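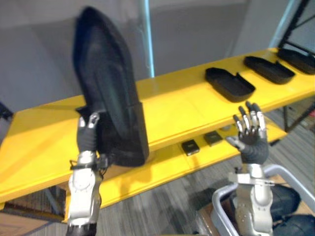 Photo: Stoltis

Kitchen notebook, June
Toddler oatmeal, iron batch, second try

Started at 8:15. Aim is the same as last time: get the iron into the Brotusura oatmeal without the gray color and the penny taste. Last batch was fine when fresh and bad the next morning.

Base is the Arero fine oats, new bag. Weighed out 2,000 g and dry mixed with the Vi iron powder, the coated kind this time. Sifted the powder in through the small sieve. It still clumps if the bowl is at all damp, so wipe the bowl and then wipe it again.

Milk added warm, not hot. I think heat was part of the problem before. The uncoated powder went in at a near boil and the coating question never came up. Stirred by hand for 25 minutes on low. Too long for a parent at home, but I wanted the pot even before portioning.

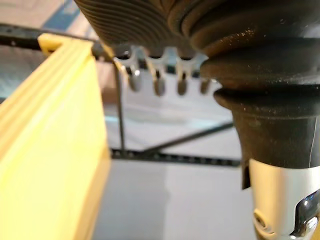
Yellow board, seen close.

Color after cooking: pale tan, no gray. A bit darker at the bottom where it caught. Scraped that part out and did not count it.

Taste at the pot: plain oats, slightly salty. No metal that I can pick up. Tried a spoonful with mashed banana and another with pear. Banana is better. Pear brings out something sour, could be the pear - it was not very ripe.

Portion for tasting is 246 g in the lidded cups. That is more than a two-year-old will eat, but it matches the cup we have. Smaller cups still need ordering.
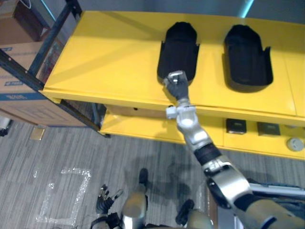 Black trays set into the yellow cabinet top.

Texture at noon: set up thick, holds a spoon. Loosened with around 2 tablespoons of milk per cup and came back smooth. Write that on the pack instructions, the current wording only says "add milk to taste" and parents will ask how much.

Cups are in the fridge, top shelf, labeled with the batch letter. Please don't move them to the door, the last set got warm there.
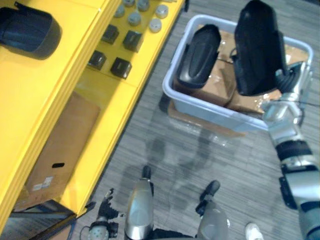 Still to do:
Check color and taste tomorrow morning before anything else.
Repeat with the uncoated powder at the lower heat, so we know which change did the work.
Make one pot with no iron for comparison. Forgot it again.
Ask Arero if the fine oats come in a smaller bag.

Washed up and out by 3:40. The sieve needs replacing, the rim is coming loose.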